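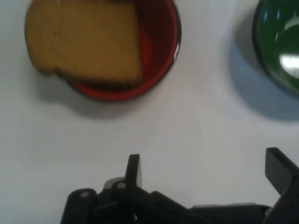
Resetting the gripper and wrist camera on the Tondel kitchen cell

Use this procedure after changing a finger, after moving the table, or when the arm starts missing slices at the bowls. It takes 15 minutes if nothing is damaged. You will need the small hex keys, a lint-free cloth and a steel rule.

1. Park the arm

Send the arm to the Juren rest position and switch off drive power at the controller. Leave the camera supply on.

2. Check the fingers

Open the gripper by hand as far as it will go. Both fingers should move together. If one lags, look at the linkage on that side before touching the software. Tighten the screws in the brackets until they just nip up. The plastic plates crack if you lean on the key.

Wipe the inner faces of the fingers. Crumbs collect at the base, and a few are enough to stop the jaw closing fully.

3. Set the camera

Switch to the live view. With the gripper wide open, both fingers must show at the bottom of the picture, with clear table between them.

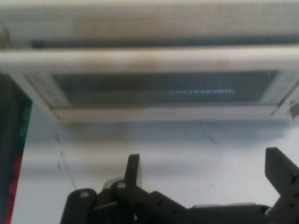 If the left finger shows and the right one doesn't, the mount has turned. Slacken the clamp, bring it back a little at a time and retighten. Clean the lens last.

Keep the exposure fixed. On automatic, the white table pushes everything else too dark. We run at 480 lines, and the Ikero software expects that, so don't raise it.

4. Teach the points again

Restore drive power and set the speed to 12 per cent. Teach the bowl positions first, then the approach to the appliance. Stop well short of the door and jog in by hand. Save the set under a new name and keep the old one.

5. Test

Run program 61 with one slice of bread. Watch the wrist cable as the arm turns. If it pulls tight, park the arm again and give the cable more slack at the last clip.

Buenaventura cells use a different clamp, so step 3 does not apply to them.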